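Choosing Where to Grasp a Crumpled T-Shirt Using Collar Detection

Project report
Heledd Bowen

1. Background

Folding laundry is still hard for robots. A folding routine usually assumes the garment is already flat and facing a known way, and most of the trouble comes before that point. Our project looked at one small part of the problem: given a T-shirt dropped on a table, find the collar from a wrist camera view and use it to decide where the first grasp should go.

The project was part of the Turkcombe lab course and ran from spring through August. The starting code came from last year's group, who called their pipeline Plodbridge. We kept the name and most of the motion code and replaced the grasp selection.

2. Method

Last year's Plodbridge picked the highest point of the cloth and grasped there. It nearly always got hold of something, but which part of the shirt came up was close to random, and the folding step often had to start over.

Our version works in three steps. First, a segmentation network marks collar pixels, shoulder seam pixels and everything else. Second, we fit a curve to the collar pixels and estimate which way the neck opening faces. Third, the arm moves to a point on the shoulder seam next to the collar, grasps, and lifts 8 cm. If no collar is found, the arm falls back to the old highest-point rule.

For training we labeled 3,239 wrist camera images by hand. Labeling was slower than planned because two of us disagreed about where a collar ends when the shirt is twisted. We settled on marking only ribbing that could be seen directly and never guessing at hidden parts. Another 986 images were kept back for testing and contained shirts that were not in the training set.

3. Results

We ran 462 grasp trials, split evenly between the old rule and the new one. A trial counted as a success if the shirt was held within a thumb's width of a shoulder seam after the lift. The new rule succeeded in a little over two thirds of its trials. The old rule succeeded in fewer than a quarter.

Most failures with the new rule came from shirts lying with the collar underneath, where the fallback took over. The next largest group was double grasps, where the fingers closed on the front and back layers together. We did not count these as failures if the seam was held, but they caused problems later when the shirt was spread out.

4. Problems with close-up views
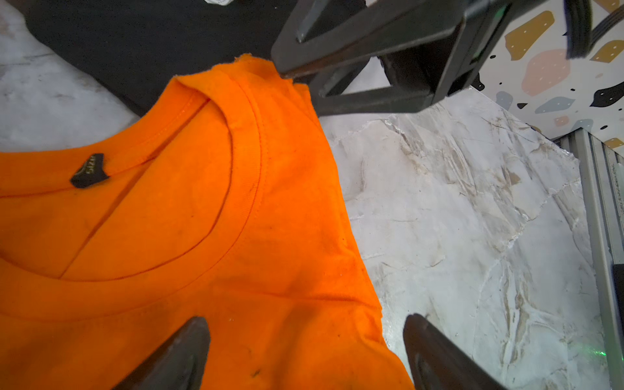 The network did better on the last approach step than on the first, when the camera was high and the collar was small. Close up, the ribbing and the stitching beside it gave a strong edge. Fold creases inside the neck opening were the main source of confusion, and in early versions the curve fit would jump from the collar to a crease. Adding a smoothness limit to the fit fixed most of this. Dark garments were also harder than bright ones, and we did not find a good fix in the time we had.

5. Next steps

The fallback should be replaced with a move that flips the shirt and tries again. It would also help to check for double layers before lifting, maybe with finger width. The labels and the trial log are in the course folder under Plodbridge/grasp2.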